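3. Materials and Methods

3.1 Study setting

The study was carried out in the shared kitchens and common rooms of two residential buildings, Dinmont and Strickland, both of which house adult students and early-career staff. The buildings were chosen for their similar floor plans and rent levels. Dinmont stands next to a full-size grocery store, while residents of Strickland depend mainly on a corner shop and on the vending area in the lobby. Earlier work on snacking among young adults has tended to treat distance to a store as the main measure of access. We instead recorded what was kept in the home, on the view that food already in a cupboard or on a table is a closer guide to what will be eaten between meals.

Data collection ran from March until the end of the spring term. Residents who had lived in either building for fewer than two months were not eligible, nor were residents who bought a full meal plan. Of the 354 residents who returned the screening form, those who met both conditions were invited to keep a food diary, and all residents of a participating household were asked to agree to the storage survey.

3.2 Definition of a snack item

For the purposes of the survey, a snack item was any packaged food that could be eaten without cooking and that was not normally served as part of a main meal. Fresh fruit, bread and plain dairy products were recorded on a separate form and are not treated in this section. Seasoned wheat-based snacks, such as the spicy sticks sold under the 卫龙 name, were placed in the savory group together with chips, crackers and coated nuts. Items that could reasonably belong to two groups were assigned by the ingredient listed first on the package. Where the label was in a language other than English, the coding was done by a reader of that language. 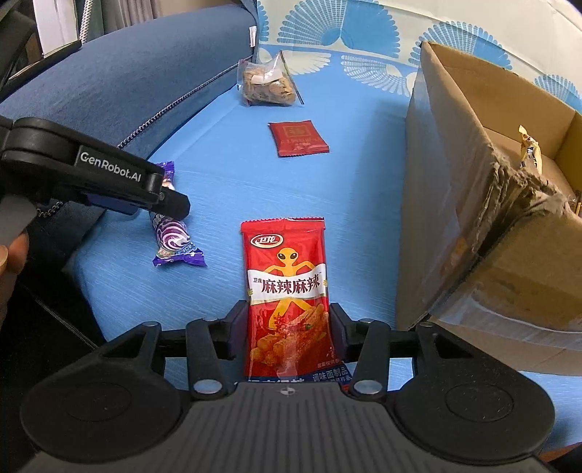
Package size presented a greater difficulty. A large packet may be eaten over several days or shared at one sitting, and the printed serving size is a poor guide to either. We therefore recorded the net weight of each sealed package and, for opened packages, the weight remaining on a kitchen scale. Portions were worked out from the change in weight between visits. When a package present at one visit was missing at the next, the full remaining weight was counted as eaten unless the diary showed that it had been thrown out or given away.

3.3 Food diaries

Participants kept a paper diary with one page for each day. Each page was divided into waking hours, and participants wrote down what they ate, where they were, and whether they were alone. They were asked to make the entry within the hour if possible and no later than 10 p.m. the same day. Entries made the following morning were accepted but marked as late, and the main analysis was repeated without them.

The diary did not ask for calories or for any judgment of how healthy a food was. In the pilot round, participants who were asked to rate their food wrote fewer entries as the week went on, and several left out evening snacks that were later found in the storage survey. Removing the rating scale made the pages shorter and brought the two sources closer together.

3.4 Storage survey

Surveyors visited each household at the start and end of the diary period. Visits took place between 5 p.m. and 8 p.m., when at least one resident was likely to be at home. Cupboards, counters and shared shelves were covered in every case, and private bedrooms only with the consent of the person living there. Both labeled packets and small clear bags of snack food were included (Figure 1). Bags without a readable weight were entered by scale weight alone and were assigned to a group by their contents.

A second surveyor repeated the coding for 38 households. Agreement was high for sweets and chips and lower for mixed snacks, where the two surveyors sometimes differed over which ingredient should come first. These cases were discussed and settled before the records were combined, and the coding guide was changed to give a rule for each.

Figure 1. Small clear bag of tan, crumbly snack food, of the kind entered by scale weight when no net weight could be read.
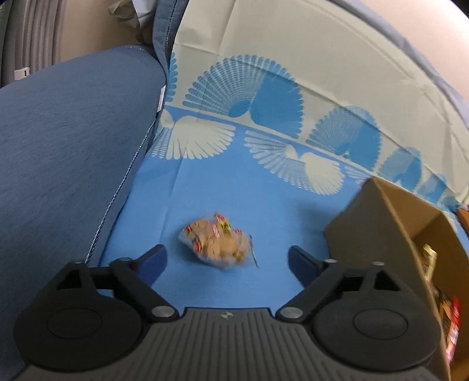
3.5 Analysis

The unit of analysis was the person-day. Snack weight was compared between Dinmont and Strickland using a mixed model with household as a random effect, and with age, work hours and number of residents as fixed effects. Days on which a participant was away from home for more than 19 hours were removed. Weights above 1000 grams for a single day were checked against the diary and corrected where an entry error could be shown; the rest were kept.

Diary entries were matched to stored items using the Kernesach coding list, which was extended for this study to cover imported snacks. The extended list and the survey forms are held in the Doleck archive and may be requested for teaching or research use.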